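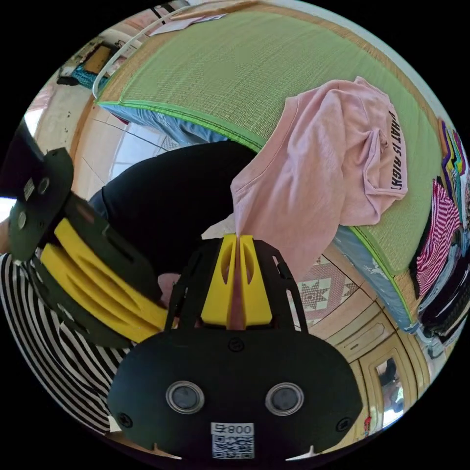

The Rowbotham job is a traveling exhibit for a small textile museum in Prultulville, and my part of it is the wall system: 24 panels, freestanding, to be set up and taken down at each stop by whoever is on site. The panels are plain birch ply on a softwood frame. The garments hang in front of them, and the ground color has been the slowest decision so far. A pale pink t-shirt almost vanishes against the warm white in the original drawings, so I painted test boards in two grays and a dull green. The darker gray held up best under the track lights.

The joint between panels went through three versions. Version one was a loose-pin hinge, which let the wall fold but sagged over a 30-foot run. Version two used cam locks from Floliritz. They pull tight, but the cams strip if someone turns them past the stop, and someone will. Version three is a tapered hardwood key dropped into a matching slot from above, two per joint. It needs no tools and tolerates a floor that is out of level by 4 mm.

Weight came out higher than I wanted. Each panel now takes two people, and the crates hold 6 panels apiece with felt between the faces.

Wilma Verschueren is writing the labels. She asked for a rail at reading height so text can be swapped without touching the paint, and I have routed a shallow groove for it. Jastametti quoted the rail in aluminum, lead time into February. I may mill it from maple instead.

Still open: cable routing behind the corner panels, and whether the feet should be steel plate or sandbagged timber. I have a sample of the plate on order.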